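Wumidstead Hand Tool

The Wumidstead hand tool is a two-fingered gripper carried by a person and used to record the handling of cloth goods. It was developed at the Valldale workshop in Clandport under Gebhard Trummer, and is looked after by the Dankwa maintenance section.

Setting up

The fingers are fitted in pairs and checked for alignment before each session. The operator opens them fully, closes them on a gauge block and compares the two faces. A pair is replaced after 488 closures.
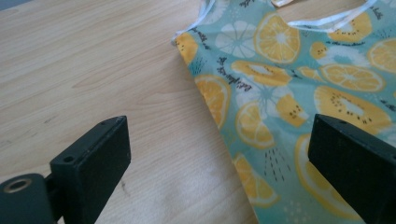 How often is the camera mounting checked?
The mounting is checked at the start of every session and again after 100 closures. If it has moved, the gauge block test is repeated before work continues.

Care and repair

Dust is removed from the finger faces with a dry brush. Solvents are not permitted on the brackets. Screws are tightened in a fixed order, set out in section 6 of the handbook, and a finger that still shows play is withdrawn. Tanko Effiong revised the procedure in December, when the inspection of the bracket was made a separate step. 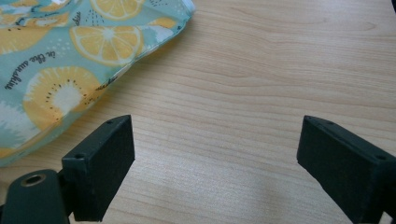
Inspection of the bracket is carried out with the fingers spread and nothing held between them. Both sides are examined for cracks and for movement at the joint. On the left-hand side, the brass-coloured insert ringing the hole in the black bracket should be inspected for looseness. Faults are entered in the tool's log under heading 7, and the tool remains out of service until the entry has been signed.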